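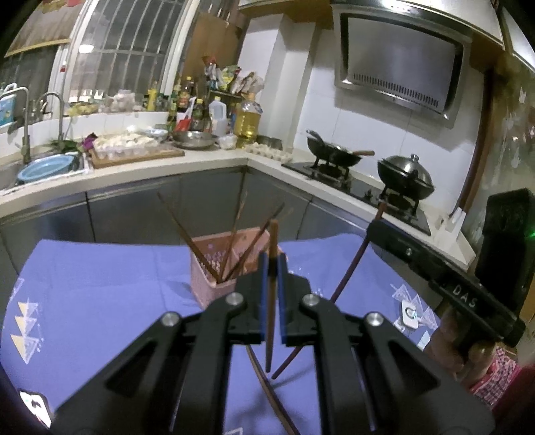 Teaching by Hand: Your Questions

New to hand-guided teaching with Wedari? Welcome! Most of what people email us in their first week is covered on this page, and we add to it whenever a good one comes in.

Do I need to know how to program?
No. You hold the gripper, you do the job, and the recording becomes the lesson. If you can set a table, you can teach setting a table.

How is this different from remote control?
With remote control you sit at a console and drive an arm from a distance. It's great for heavy or awkward jobs, and our Nirkik course covers it properly. With a hand-held gripper there's no arm in the way, so you feel the contact yourself. For small, fiddly things like chopsticks we reach for the hand-held every time — it's faster and a lot more fun.

Why chopsticks?
They're thin, they roll, they lean on each other and they hate being grabbed at an angle. A policy that can pick one up off a patterned tablecloth and get it into a holder has learned heaps about lining up. They're also cheap, and nearly everyone has some in the drawer.

How many demonstrations will I need?
For a single task in one kitchen, plan on 500. If you want it to cope with different holders and cloths, 800 is a better target. It sounds like a mountain, but once you've found your rhythm a session flies by!

Should I tidy the kitchen first?
Please don't! Leave the sauce bottles by the window and dinner half made on the counter. Real homes look like that, and the variety helps. Just keep enough clear space to move your wrists.

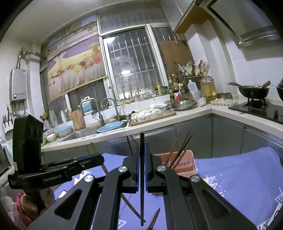 Answers by Huiling Xue, Demonstrations Lead
Updated Oct 25, 2026

Where on the chopstick should I grip?
Mix it up. Upright in the pads with plenty sticking out below is the easiest hold for dropping it into a container, but record some higher and lower grips too.

What if I drop one?
Keep going. Pick it up and finish the job. Recoveries are some of the most useful recordings we get, and our colleagues at Upadhyay ask for more of them every March.

Can two people record together?
Yes, with a gripper each. Agree on who goes first and try to keep your elbows to yourself.

How long is a session?
We suggest six short blocks with a stretch between them. Tired hands get jerky, and the robot will faithfully copy the jerkiness.

Can left-handers take part?
Absolutely, we'd love more of you. Tick the box on the Dresutness sign-up form so your recordings are labelled properly.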